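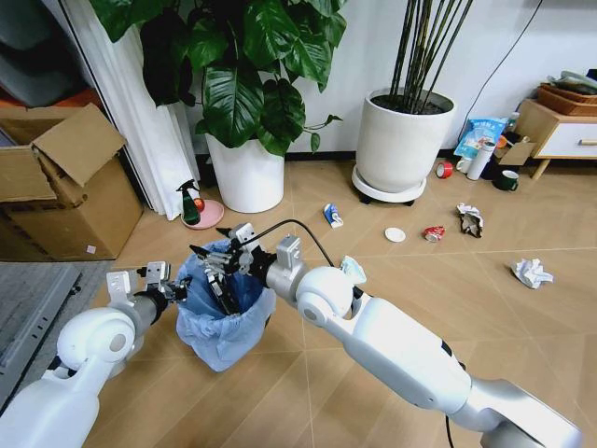
Cada pocas semanas me llega la misma pregunta al buzón de la página, casi siempre de alguien que acaba de barrer por tercera vez en el día: ¿falta mucho para que una máquina me recoja la casa? Y yo, que llevo media vida dando consejos sobre trapos, vinagre y cajones atascados, contesto siempre con más palabras de las que me piden. Así que esta vez lo dejo por escrito y bien largo, con los trucos de siempre por el medio, que para eso vienen ustedes (y que no se me enfade nadie por las digresiones, ya me conocen).

## Recoger el suelo: lo fácil que no es tan fácil

Para nosotros, levantar un papel arrugado y echarlo a la papelera es un gesto que ni se piensa. Para una máquina con brazos son unos cuantos problemas seguidos. Tiene que distinguir el papel de la baldosa, decidir por dónde lo agarra, apretar lo justo y soltarlo encima de la boca de la papelera, que encima lleva una bolsa con los bordes blandos. Una lata aplastada es rígida y tiene cantos; un pañuelo de papel se deforma en cuanto lo tocas; una tapa plana, pegada al suelo, no deja sitio para meter los dedos por debajo. ¡Prueben ustedes a levantar una moneda con dos cucharas y me cuentan!

Mi opinión, después de mirar mucho y de preguntar a quien sabe más que yo, es que las máquinas ya pueden con una parte de esto, despacio y en una habitación preparada. En una casa con niños, perro y calcetines por el pasillo, yo todavía no tiraría la escoba.

Mientras tanto, algunas cosas que ayudan igual a una persona que a una máquina:

- Pongan la papelera en medio de lo que hay que recoger y devuélvanla a su rincón al terminar. Se ahorra uno un montón de paseos.
- Empiecen por lo grande. Las latas y las bolas de papel primero, los envoltorios pequeños después, y al final la escoba.
- Las tapas y los tapones planos se levantan mejor empujándolos contra el recogedor que pellizcándolos con las uñas.
- Si hay macetas, despejen primero el suelo de delante. Las de barro y las de cerámica grande agradecen una base con ruedas, que con tierra mojada pesan una barbaridad.
- Lo que no es basura, a un lado y junto. Una taza suelta en mitad del suelo acaba siempre en patada.

Este último punto parece una tontería y es el que más me interesa. Cuando yo entro en un cuarto revuelto, sé que la taza se queda y el envoltorio se va. ¿Y el tubito que a lo mejor está a medio usar? Ahí hasta mi marido y yo discutimos. A una máquina alguien le tiene que haber enseñado esa diferencia con muchísimos casos, y cada casa tiene los suyos. Mi madre guardaba los papeles de regalo usados, planchados y todo – a ver quién le explica eso a un aparato.

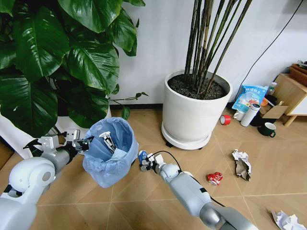 Lo de la bolsa merece capítulo aparte, porque es donde más se nota la diferencia entre manos y pinzas. Una bolsa mal puesta se hunde con lo primero que cae, y entonces todo termina entre el plástico y la pared del cubo. Yo hago lo siguiente, y lo recomiendo sin reservas:

1. Abro la bolsa sacudiéndola fuerte una vez, para que se llene de aire.
2. La meto hasta el fondo y le saco el aire de los lados con la palma.
3. Doblo el borde hacia fuera, por lo menos cuatro dedos, dando toda la vuelta.
4. Si el cubo es pequeño y la bolsa grande, hago un nudo con lo que sobra por un lado, por fuera.

Guardo además unas cuantas bolsas dobladas en el fondo, debajo de la que está en uso. Compro el rollo de 200, que me dura una eternidad, y así cuando saco una llena ya tengo la siguiente a mano.

## Lo que me contaron en el taller

En octubre pasado me invitaron a dar una charla sobre orden en Dititz, un taller pequeño donde arreglan cafeteras y aspiradoras, y allí conocí a Hok-lam Fu. Llevaba yo mi caja de muestras y mis bayetas, y acabamos hablando de robots toda la merienda. En el taller tienen 18 bancos de trabajo y al final de la jornada hay que despejarlos todos: tornillos, bridas, trozos de cinta, cartones. Hok-lam me decía que lo repetitivo, lo que siempre llega en la misma posición, se lo daría mañana mismo a una máquina. El banco de cada uno, ni hablar.

Me pareció muy sensato. Un banco de taller se parece mucho a la mesa de mi cocina: hay desperdicio y hay cosas que están ahí porque alguien las va a necesitar dentro de un rato. Desde entonces uso en casa el sistema que vi allí, una bandeja para «lo de luego». Todo lo dudoso va a la bandeja, y se revisa el viernes. Lo que el viernes sigue sin dueño, fuera. Les prometo que funciona, y si algún día entra en casa un ayudante con brazos, será la primera norma que aprenda.
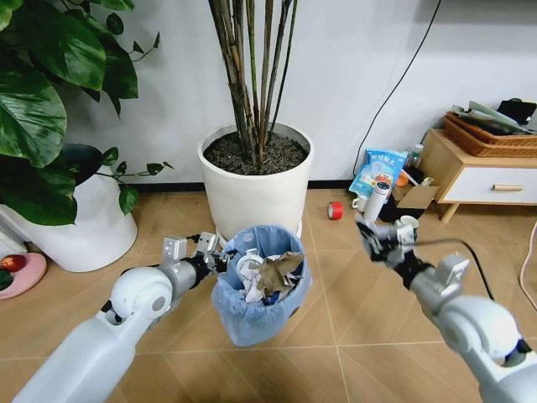 Tsung-han Liao me escribió, a propósito de una nota mía anterior sobre este mismo tema, que yo era demasiado blanda con las máquinas. Decía que recoger cuatro papeles no es limpiar, que a él le impresionará el día en que una cierre la bolsa, la saque sin que gotee, ponga otra y friegue el cubo por dentro, y que hasta entonces prefería gastarse el dinero en una buena fregona. Añadía que vaciar la basura es lo único que sus hijos hacen en casa y que no piensa quitárselo.

Le contesté que en lo del cubo le doy toda la razón. Fregarlo por dentro es una tarea ingrata para cualquiera, y de momento nos toca a nosotros. Mi receta: un chorro de agua caliente con jabón de platos, un puñado de bicarbonato, diez minutos de espera y cepillo de mango largo. Se aclara, se pone boca abajo y no se le mete bolsa hasta que esté bien seco, que la humedad atrapada es lo que huele. Una hoja de periódico en el fondo recoge lo que se escape.

Y para sacar la bolsa llena, no tiren de golpe. Sujeten el cubo por el borde con una mano, aflojen el plástico alrededor con la otra para que entre aire y suban despacio. Si se resiste, túmbenlo un poco. Con papeles no suele pasar nada, pero con restos de cocina ya he tenido yo algún disgusto en el rellano.

La semana que viene, si no me enredo, toca el armario de debajo del fregadero. Vayan sacando las botellas a medias.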